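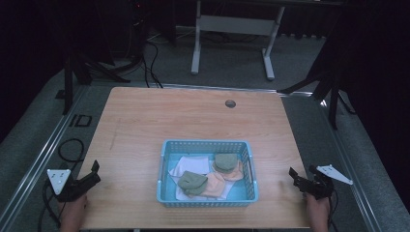 Page last changed: 12 October 2019

Kotell handheld grippers: second progress report to the Upadhyay small projects fund

Work since the first report has gone into the pair of handheld grippers and the table they are used at. Both grippers are now in regular use at the Pekthorpe shared workshop. The robot arm that will carry the same jaws has not been started, as agreed when the grant was split into stages.

Grippers

The left and right grippers are built to the same drawings and mirror each other. Each has a black body, two jaw fingers and a white triangular marker plate on the outer side. The plates are what the tracking software follows, so they have to stay rigid. The first set flexed when the jaws closed hard. The current ones are thicker and bolted through instead of glued.

Table and test items

We settled on a plain wooden table on the carpeted platform, with a light blue plastic basket in the middle. The cloth items go in the basket in a small pile, folded or spread out. Soft things were always going to be the hard part. The fingers pick up a single knitted piece fairly well, but a thin cloth lying flat on the bottom of the basket is still missed more often than we would like. We have 72 usable recordings of sorting from the basket and are keeping the failed picks too, filed separately.

Cables are still a nuisance. They lie on the carpet beside the table and get underfoot. We have priced a simple overhead arm to carry them but have not bought it.

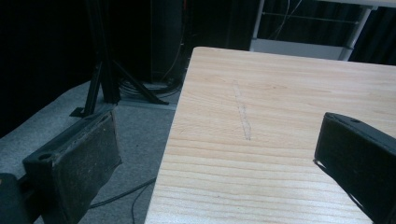
Finger pads

The pads are the part that has given us the most work. The pad on the left finger is scuffed and dusty, and lint makes it worse. Wiping helps for a session. We tried 3 pad materials from Kustine and kept the softest – it grips knitted items best but shows wear soonest. A replacement takes up to 4 hours with the glue we use now, nearly all of it curing time. A clip-on pad has been drawn and one trial part printed. It sits slightly proud at the top edge and needs another pass.

The finger blocks themselves are sound. The small round hole in the top of each one is unchanged from the first version.

There is also a thin pale mark across the grain near the middle of the tabletop. We plan to sand the top lightly before the next recordings, so that it does not show up in some sessions and not in others.

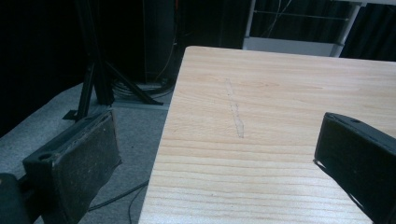
Spending and next stage

Spending is within the grant. The money set aside for marker plates was used in full, and the pad budget is overspent by the cost of one extra sheet. We would like to cover that from the cable line, and ask the fund to confirm this is acceptable.

Before the next report in December we intend to:
– finish the clip-on pad and fit it to both grippers
– sand the tabletop
– get the cables off the floor
– repeat the flat cloth picks with the new pads

The request for the arm stage will come with that report. Workshop time at Pekthorpe is booked for 2 evenings a week until then.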